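Tollby Mending and Laundry News
July issue

The dark pile: looking after black and navy this summer

Every laundry room has one, and ours at Tollby is no different. You sort the whites, which is pleasant, and you sort the colours, which is quick, and then there is the dark pile, sitting there in a heap like a sleeping dog, and you cannot tell at a glance whether you are looking at a pair of trousers, two T-shirts or the cushion cover that went missing in spring. Several readers wrote in after the last issue to ask for something on dark clothes, so I have given most of this month's item over to them. I am very fond of dark clothes myself (my wardrobe would be nearly empty without them) and I have made most of the mistakes you can make with them, so please take what follows as advice from a fellow sufferer.

Let us begin with the sorting, then, and with the old question of black or navy. Under the yellow bulb in our back passage the two are the same colour, and I once went out to a christening in a navy jacket and black trousers and only noticed when I was standing in the churchyard. The cure is a pale background and good daylight. Lift the piece out of the heap and look at it against a white wall, a clean sheet or an ironing board cover, and give your eyes a moment. Cloth that looked plain black in the basket may show a touch of blue along its top edge, and then you know where you are. If you are still unsure, put a piece you know to be black next to it.
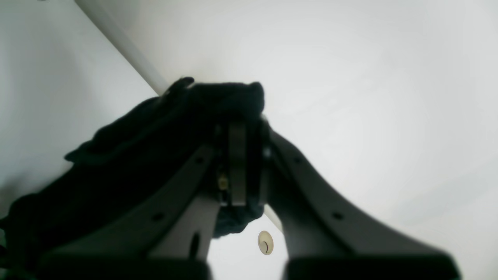

Washing

I was brought up to think that a proper wash was a hot one, and it took me years to give that up. For dark cottons I now keep to a cool wash with a short spin, and I never go above 40 degrees unless something is really grubby. Turn everything inside out before it goes in. It is a dull job, particularly with tight sleeves, but the rubbing that takes the colour off then happens on the side people don't see. Do up the zips as well, and empty the pockets, and then go through the pockets once more, because a single paper tissue will find its way on to every dark thing in the drum and you will be picking at it until bedtime.

Go lightly with the powder. Those chalky marks you sometimes find in the creases of a black shirt are often nothing worse than powder that never had the room to rinse away. I have changed to a liquid for the dark pile and the marks have more or less stopped. Don't fill the drum to the top either – dark cloth needs to move about in plenty of water, and if you have to push the door shut with your knee there is too much in there. (I say this as someone who has pushed the door shut with her knee.)

A reader on the Fivow side of town asked whether vinegar in the rinse keeps black from fading. My grandmother swore by it, and I have tried it on and off without ever being able to tell the difference, so I shall leave that one between you and your washing machine. Do look in the machine's booklet first, as some makers would prefer you to keep vinegar away from the rubber parts.

Picking up and shaking out

Now we come to the part I enjoy most, which may tell you something about my evenings. When dark washing comes out of the drum it comes out in a lump, and the temptation is to grab whatever is nearest and pull. Try to gather a decent handful of the cloth before you lift, so that the weight of the rest is shared. If you take it by one thin corner, a heavy knit will stretch, and that corner will never quite sit right again. The same goes for necklines and cuffs, which bear grudges.

Once it is up, let it hang for a moment and look at the folds. On matt black cloth they can be very faint indeed, and it is easy to peg out or fold something with a long crease running right across its middle and not see it until you have the thing on. I run the flat of my hand down the cloth, because fingers are better at this than eyes. Then give it a good shake, away from the shelf with the teacups on it.
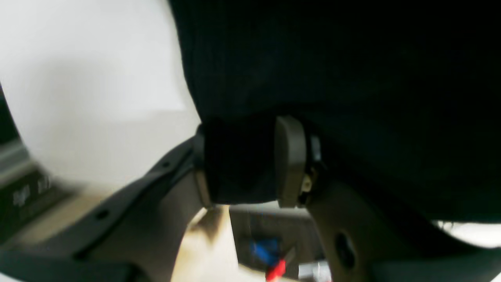
Drying

Strong sun is lovely for sheets and unkind to black. I hang the dark pile on the shaded side of the yard, still inside out, and bring it in as soon as it is ready. Indoors, an airer near an open window does very well. Leave a bit of room between the pieces, even if it means 2 goes at it, and keep them off the radiator, which leaves a ridge.

Those of you with one of the long ceiling racks from the old Brabec shop (there must still be a good many in Tollby, ours included) will know that the rails can leave a line across anything heavy. An old pillowcase laid over the rail first takes care of that, and it catches the dust too.

Fluff, and what to do about it

Black cloth picks up everything. Towels are the worst offenders, so please wash them on their own, however tempting it is to make up a load. For fluff that has already settled, I use a damp sponge in long strokes, all in the same direction, and finish with a soft clothes brush. Sticky rollers are handy by the front door, though I find some of them leave a faint tackiness that gathers yet more fluff by teatime.

It helps to brush under a good lamp with the cloth spread loosely. Where the light falls on the folds, dark fabric shows its colour and its creases far better, and now and then you discover that an old black favourite has a bluish-green cast you had never noticed. If it is even all over, I think it rather handsome. If it is patchy, a packet of dye may be kinder than the rag bag, and I hope to write about dyeing at home before the autumn.

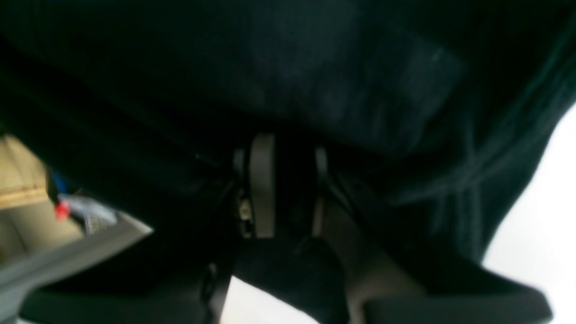 Page last changed: July, 9.40 am

Folding and putting away

Fold dark things with the right side inwards, and keep the pile low so that the bottom ones don't crush. I put black on the left of the shelf and navy on the right, with a white pillowcase between them, and it saves a good deal of muttering on winter mornings.

The next mending table is at the Bovano rooms, number 71, from 2 in the afternoon. Bring anything dark with a loose hem or a missing button, and bring your own black thread if you can, as we ran very low last time. There will be tea, and the window seats go quickly, so come early if you are sewing black on black.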